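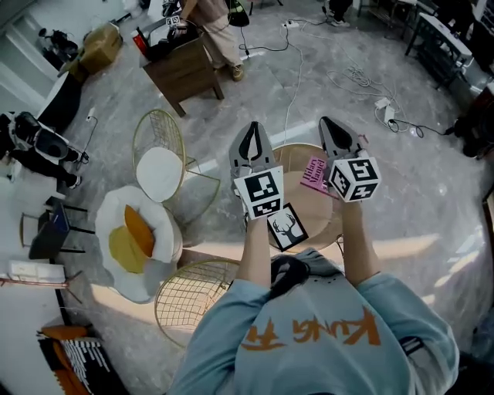
Fig. 1. Handheld grippers with marker cubes, open over the round table. Card with deer head (left), book (right).

Turnard: what happens to the packers when the arms arrive
Student project report, module 3, work and technology

1. Why this topic

Turnard sends out gift parcels, mostly books, cards and small printed things, from a unit in Dornstead. Two of us did placements there in February, one on the packing benches and one in the office. The firm is bringing in robot arms for part of the packing. Our question: what changes for the people who do it now? Not whether the arms are any good, we are not engineers and had no way to test that.

2. How the work goes now

Orders print at the end of the bench. Packer reads the slip, fetches the items, checks for bent corners, wraps, boxes, label on. Target is 100 parcels a shift per person. Most people we spoke to said they can hit it but not in the week before Mother's Day.

Cards are the slow bit. Thin, slide about, stick to each other. Books are easy unless the jacket is loose.

3. What is being brought in

Supplier is called Akbulut. The arms learn from recordings of people moving things with handheld grippers, so packers are asked to take turns at recording. You hold one gripper in each hand and do the pick the way you would with fingers, only slower. The cubes with the black and white patterns let the software work out where each gripper is. The recordings go into a program called Burneo which the office can open but the bench staff cannot. This came up a lot, see below.

4. What people told us

We did short interviews at break, no names taken. Main points:

- Recording is a change from the bench and most liked it at first. Wrists get sore. One person said it was like "doing the job in oven gloves".
- It is paid at the normal bench rate. Several thought it should be more, as they are teaching the thing. Management's answer was that it is lighter work. We think both sides have a point here but the teaching argument was not really answered.
- People want to see there own recordings. Nobody had been told how long they are kept.
- Older staff were less worried about their jobs than younger ones. We expected the opposite.
- Talking. On the bench you chat all day. When recording you are meant to concentrate, and a few said they missed it.

5. What changes on paper

The office showed us the new rota. 2 packers per shift move to "arm support", which means filling trays, clearing jams and doing anything the arm drops. No redundancies planned this year, that is all they would say. Arm support has no parcel target, which sounds nice, but the bonus is tied to the target so at the moment those people would lose it. When we asked about this the office said it was being looked at.

Training for arm support is three mornings. No certificate.

6. Problems with our project

Small group, only the day shift. Night shift might see it differently, they are mostly agency. We also didnt get to speak to anyone from Akbulut, emailed, no reply before the deadline. And the arms were not running during our placement so section 5 is plans only.

7. What we would suggest

Sort the bonus before the rota starts. Let bench staff look at their recordings in Burneo. Put a limit on how long anyone records in one go, we would say no more than an hour, with the wrists in mind. Ask the night shift.

Interview questions and the blank consent form are in the appendix. Rota not included, Turnard asked us to leave it out.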